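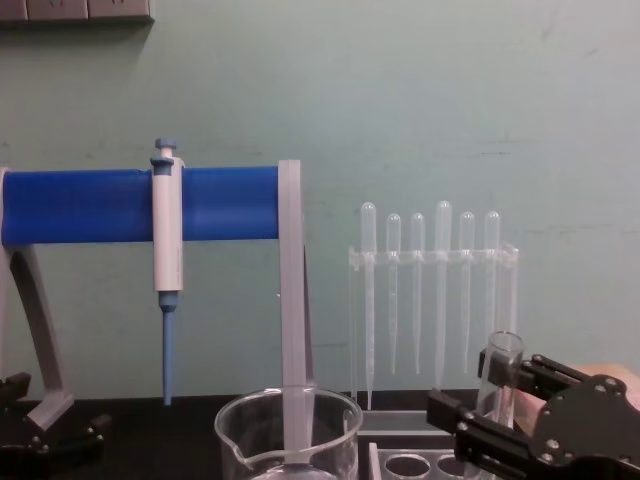

The truce between Arnier and the river towns was supposed to start at 6 a.m., and from what I can tell it mostly did, though the reports coming out of Lirholm this morning are all over the place and I've had three cups of coffee trying to sort them out. The part that has me worried is the map. The delegations put out the one page showing the line where both sides are meant to stop, and it's drawn as a fat blue stripe, every bit as thick as the blue bar on that pipette stand, and a stripe like that on a map that size has to cover whole streets of Lirholm. Who gets the streets underneath it? I read the text twice and couldn't find a word on that. There are 400 families still living down by the old brickworks, going by the mayor's office, and I would dearly love for somebody here to tell me I'm reading it wrong.
Posted by marshhen, 8:15 a.m.

Good morning marshhen, and thank you for starting this, I was about to do it myself and you've saved me the typing. You're reading it right as far as I can see. There is supposed to be an annex with street names in it, and both delegations mentioned it at the press conference, but it wasn't in the packet that went out. I wouldn't panic over that yet. With the December agreement the annex came out two days behind the main text and the guns stayed quiet in the meantime, so there's some precedent for people behaving themselves while the paperwork catches up.
Posted by oldtelex, 8:32 a.m.

I have to disagree with you there, oldtelex, and I say it fondly. December was a different animal. Back then the two sides were across the river from each other and you would have needed a boat to start trouble. Now they're on the same bank, in some spots on the same block, and a blurry line is an invitation. My aunt's family came from that side of the country and she always said the shooting starts over a gate or a well, something small, and then the big men on television explain it afterward.
Posted by tworivers_gal, 8:47 a.m. 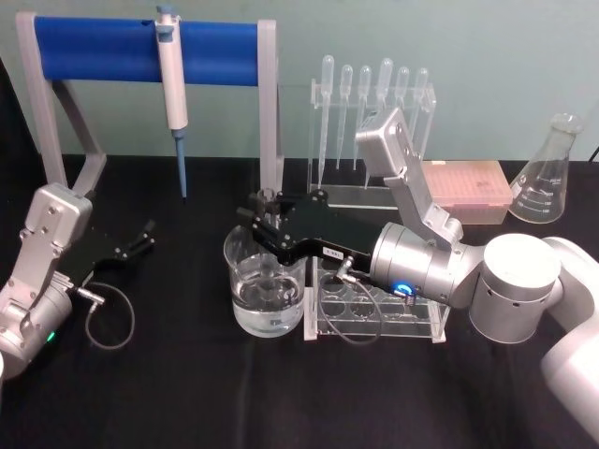 Pipette stand, with the transfer pipettes in their rack by the wall.

Can I bring us around to the buses for a minute? The way I understood it, the Pollo road was going to open at noon for anybody who wanted to leave, and 9 buses were promised for the first day. The radio says 300 people have signed up at the school, which sounds to me like a tight squeeze but doable, provided the buses really show up and nobody decides to search every last suitcase at the bridge. I was in a convoy like that many years ago, in another country altogether, and what I remember best is the waiting. You sit there with your sandwiches gone and your feet asleep and every rumor in the world walks up and down the aisle. So if the news goes quiet this afternoon, please don't all assume the worst. It may just be a lot of tired people sitting on a road.
Posted by gravelroad57, 9:20 a.m.

That was lovely to read, gravelroad57, and it calmed me down some. Do you know if they're letting folks bring animals? There was a man on the radio who wouldn't go without his goats and I've been thinking of him all morning!
Posted by marshhen, 9:31 a.m.

No idea on the goats, I'm sorry. Small pets in carriers was what I heard, but that was for the last convoy.
Posted by gravelroad57, 9:40 a.m.

Everybody should have a look at the Shojaei bulletin before going any further, it went up a little while ago. They list 57 violations in the first two hours. Now before you all jump, most of those are single shots and a couple of drones that flew where they shouldn't, and the bulletin says plainly that no heavy guns were heard on either bank. I think that's a better morning than I expected. I also think tworivers_gal has a point about the blocks by the brickworks, where a good share of the single shots were logged.
Posted by quietdesk, 10:05 a.m.

I'd take 57 over last week. But I'd like to know who does the counting, and from where. If the monitors are still sitting up at the grain elevator then they can't see the south end of Lirholm at all, and the count for that part is whatever people phone in.
Posted by tworivers_gal, 10:18 a.m.

Fair, and they do say so in the notes at the bottom – the south end is marked as reported by telephone. I still think you're being a touch hard on them.
Posted by quietdesk, 10:26 a.m.

Maybe so. I'll be glad to be wrong and I'll come back and say it. Off to work now, would somebody please post the annex if it turns up before supper? The street names, I mean, the whole list if you can get it to paste.
Posted by tworivers_gal, 10:34 a.m.

Will do. I've got the page open and I'm refreshing it like a fool.
Posted by oldtelex, 10:37 a.m.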